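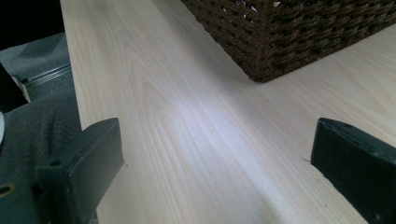 When does a snowfall become a story?
When it changes what people can do that day. Four inches that shut the Wernport bridge are news. Ten inches on a hill where there are no roads are weather, and the weather page already has a box for them.

Reporting for Small Papers, Unit 6: Winter Storms
Instructor: Şengül Bozkurt
Handout revised December 2025

1. Before it starts

Call the road crew while they still like you. Get a cell number for the dispatcher, the school district and whoever decides on trash pickup – readers will forgive you a missed forecast, but never a missed trash day. Charge everything.

2. Numbers

Snow depth depends on who has the ruler. Always name the source and the time of the reading. In our practice file, the Gunum station reports 19 inches and a man on Dönmez Street reports "up to the dog." Use the first as your figure. Use the second as a quote, and ask how tall the dog is.

Outages go stale fast. If the utility says some 700 customers are dark, remember that a customer is a meter, and a household of five is one customer. 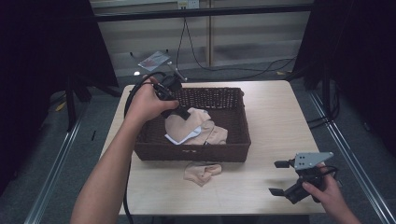

Fig. 2. Wicker basket on a light wooden table, one sock in front.

3. Talking to people outdoors

Keep it to three questions. They are cold and so are you. Get the name first, spelled out loud, before your pen freezes. Anyone pushing a stranger's car can be interviewed after the car moves.

Children need a parent's okay before their names go in.

4. Words to leave out

"White stuff." "Winter wonderland." "Mother Nature," who has never once returned a call. "Blanketed" gets one use per career.

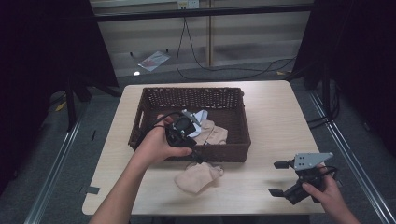

Fig. 3. Left hand holding a gripper over the basket.

5. Assignment

Read the Andby packet (storm log, school notices, two angry letters) and write a 300-word story for the morning edition. Lead with what is closed. Bring a printed copy – class meets even if it snows, unless the bridge is shut.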